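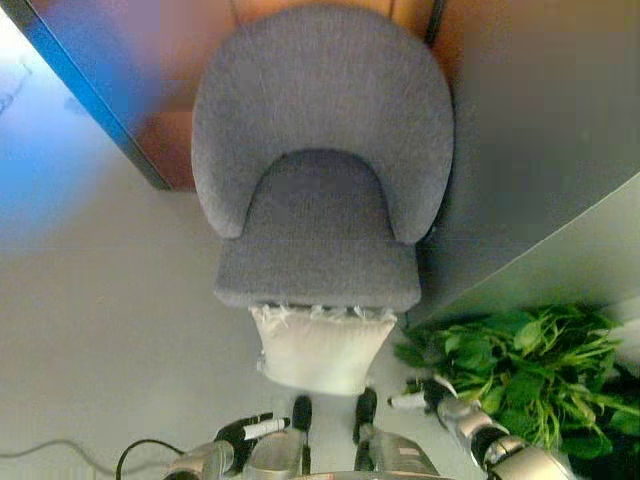 Equipment budget: spare fingers before a second robot

The two-handed robot has spent October on lounge work, mostly picking up cushions and setting them back on chairs. Fringed covers are still the hard ones, and a plant beside the chair leaves less room for the right hand.

Štefánia Machala has put in the order for next year. It covers 2 spare sets of fingertips, a longer cable run and a service visit from Vondráček. The quote is good for 8 weeks, so changes need to reach her soon.

A second robot has been moved to the following budget. Femke Meijer priced one through Plirkier and the purchase itself was manageable, but the service contract and staff training were not. We would also need a second charging bay, and the storage room has no spare circuit.

If your area wants robot time in the new year, send Štefánia the task, the furniture involved and the hours you have in mind. Soft furnishings go to Svatopluk Hrubý first for a size check.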